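Sites > Brotton > Stores and Packing > Monthly checks

Storage bins, racking and benches: inspection checklist with comments
Brotton site, packing hall and small parts store

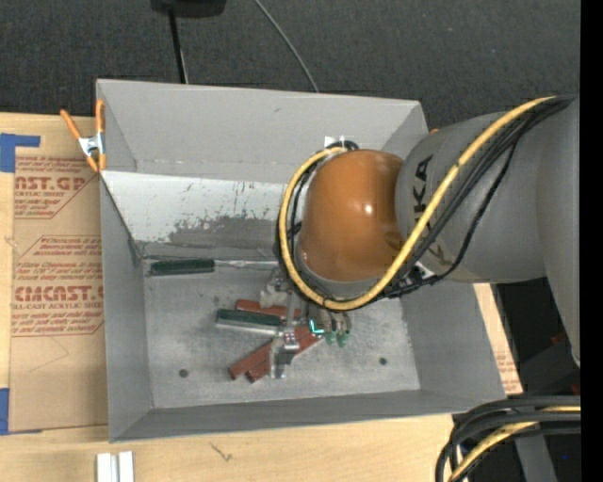

Complete all items once a month, with the hall lights fully on and before the first delivery is booked in. Mark each item Pass, Fail or N/A. A comment is required for every Fail. Items carried over from last month keep their original number.

Last updated: May

Section A. Racking

A1. Uprights vertical, no visible bend or twist. Pass.
A2. Base plates bolted to floor, no missing fixings. Fail. One anchor missing at bay 4, aisle side. Bay unloaded to first beam level until refitted.
A3. Beam locking pins present at both ends. Pass.
A4. Load notices fitted and readable. Fail. Notice on bay 7 faded. The bay is rated at 500 kg per level; temporary card fitted, replacement plate ordered from Hilar.
A5. No goods projecting into the walkway. Pass. Two pallets in the end bay were close to the line and have been pushed back.

Section B. Metal bins and trays

B1. Rims free of burrs and sharp edges. Pass. Checked by gloved hand along the full rim.
B2. Coating sound on inner faces. Worn coating alone is not a Fail. Record it, and fail the bin only if there is flaking that could get into packed goods, or rust that wipes off on a white cloth. Three bins recorded as worn, none failed.
B3. Drain and fixing holes clear. Pass. Tape residue removed from one.
B4. Seams and corners closed. Fail, bin 192. Split at rear corner, long enough to catch a sleeve. Withdrawn and tagged.
B5. Bin number readable from the aisle. Pass, except 790, label lifting. Relabelled during the check.

Section C. Benches

C1. Bench tops level, no rocking. Pass.
C2. Edges free of splinters. Fail. Packing bench 2, front edge, left end. Sand and reseal. Do not cover with tape.
C3. Underside shelves not overloaded. Pass.
C4. Footrests and mats flat. Pass. Mat at bench 5 has a curled corner and should be looked at again next month.

Section D. Walkways and floor

D1. Floor markings visible. Fail. Yellow line outside the parts store worn through at the door. Carried over, third month.
D2. No trailing leads. Pass.
D3. Fire exit route clear to full door width. Pass at 7.30 am. Repeat at midday, when the cardboard cage is normally full.
D4. Spill kit sealed and complete. Pass. Seal number 989.

Actions open

A2 anchor: Jaber to refit, Saturday, hall closed.
B4 bin 192: repair quote requested, scrap if the weld cannot be ground flush.
C2 bench edge: site maintenance.
D1 line: needs a paint date. Doorway must be shut for the full curing time given on the tin.

Orkeo Facilities, Brotton site office | Internal use | Back to top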